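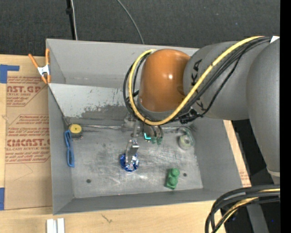
THE LAST FERRY TO FLANAU

She missed the four o'clock. Saw it go, too. Stood on the slip with the bag cutting into her fingers and watched the back end of it get smaller, and a kid in a yellow coat waving at her from the rail like it was a party.

So the six, then. If there was a six.

"There's a six," said the man in the ticket hut. "If McGrath feels like it."

"And does he?"

Shrug. He slid the window shut. Heater on in there, she could see the little red bars of it.

Catríona Hennessy, 37 in December, hadn't been back to the island since the funeral before this one. She had her good shoes on. Stupid. Wundgate was all puddles and rope and those flat black stones that go out from under you, and she'd come straight from the train at Rornbridge without thinking, just walked, just got on the bus, the phone still warm in her pocket from her brother's voice. Come tonight. Not tomorrow, Cat. Tonight.

He hadn't said why. He never did. He'd say the weather was fine and then he'd say the roof was off.

She sat on the wall. Got up. Too cold. Walked to the end of the slip and back and then to the end again.

The bag was their mother's. Brown, broken zip, held shut with a belt. Inside it: one nightdress, one envelope, the clock. The clock was the trouble. It had sat on the shelf over the stove on Flanau for longer than anybody could say and she had taken it, the morning after the last funeral, wrapped in a towel, and told no one. Eleven at night she'd lie in her flat and hear it going in the closet. She never wound it. Well, she did once.

Five thirty. Rain, a bit. Then not a bit.

Under the roof of the fish shed there was a woman with a dog, and the woman moved over to make room without looking at her.

"You're the Hennessy girl."

"I am."

"You've the walk." Then nothing for a good while. The dog leaned on Catríona's leg, soaking it. "He's asking for you, I heard. The father."

"My father's dead."

The woman looked at her then.

"Is he," she said.

And that was the thing, that was all of it, she couldn't get her breath right after. Because who had she buried? Nobody, if you wanted to be strict about it. A box with his coat in. The boat came home and he wasn't in it and her mother said that was that, and picked a hymn. You don't argue with a woman picking a hymn. Catríona had been the one who carried the wreath. 2 of his brothers had carried the box and it hadn't weighed anything, you could tell from thier shoulders.

"Who told you he was asking?"

"My sister does the post." Like that covered it.

Lights out on the water. One white, one green, and under them the noise of an engine that wanted seeing to. McGrath felt like it, then.

She had the money out before he'd tied up. He was older, he was about half the size she remembered, with a cap pulled down and a cigarette gone out in the wet.

"No charge," he said.

"I can pay."

"I know you can pay. Mind the step."

She minded it. The good shoes went anyway and he caught her by the elbow, and the bag swung round and hit the rail, hard, and the both of them heard it. One note. Clear as anything. Then the ticking, quick, like something that had been holding its breath.

McGrath looked at the bag.

"He said you had it," he said.

The dog barked from the shed. He threw the rope off and went forward and she was left there in the stern with her hand flat on the brown leather, feeling it go. It was going very fast. It was keeping no kind of time at all. Behind her Wundgate got small, the hut and its red bars, the woman with her arm up, maybe waving, maybe holding her hood on.

She thought of the shelf. The clean round-cornered patch in the dust where the clock had been. Had anyone put anything there? A jug, say. She thought her mother might of put a jug.

"Is he well?" she shouted up at McGrath.

The wind took it. She shouted it again.

"He's thin," McGrath shouted back. "He's very thin. He's got the stove lit."

Contact | Copyright remains with the author | Back to top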